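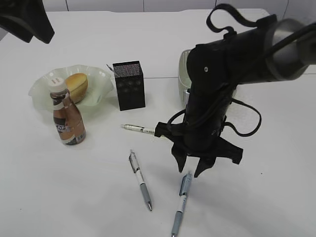

The arm over the white table in the shared workshop at Drasstead, with pens and a bread roll to practice on.

Davina Pringle had never built anything with a motor in it before she joined the workshop at Drasstead. She is 49 and repairs upholstery for a living. She came in one evening to use the big sewing machine, saw Ruwan Majumder bolting a clamp to a table, and asked what it was for.

"He said it was for an arm," she says. "I thought he meant a lamp."

The two of them have been working on the build since June. They call it Lindsay, after the street Majumder lives on. The goal is modest. They want it to clear a table at the end of the day and put each thing where it belongs, with no one steering it.

Majumder wrote the first version of the control code at his kitchen table. He says it was bad. "It would go to the right place and then close too early. You'd see it stop in the air and squeeze nothing. I rewrote that part 11 times."

The grip took up most of the summer. Pringle worked on the fingers and Majumder worked on the timing, and they did not always agree on which one was at fault. She keeps a notebook with a page for each item they try. Bread gets a long entry.

"A roll is easy to pick up and easy to wreck," she says. "If you squeeze it like a bottle, you have a flat roll."

Pens are harder than either of them expected. They sit low, they roll, and the fingers have to come down almost to the surface. Majumder set the lowest height by hand, 2 millimeters at a time, after an early run scraped the table -- the mark is still there if you know where to look. 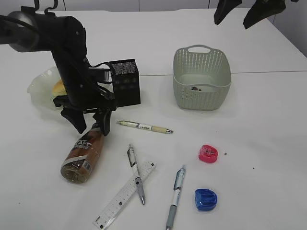 Majumder's current job is getting the arm to choose an order. He used to give it a fixed list, and it would fail as soon as anything was moved. Now he mixes the items up before each run. He puts the coffee bottle on its side, lays a pencil across the ruler so that the two have to be handled separately, and leaves the green basket standing behind them. "The crossed ones are what I care about," he says. "If it grabs for the ruler first, the pencil goes with it."

A full run is allowed 30 minutes, and after that they stop it and read the log. Pringle would like a shorter limit. Majumder would like a longer one.

Neither of them plans to sell it. Pringle wants to try cloth next, starting with napkins. Majumder says he will think about napkins when the pens are done.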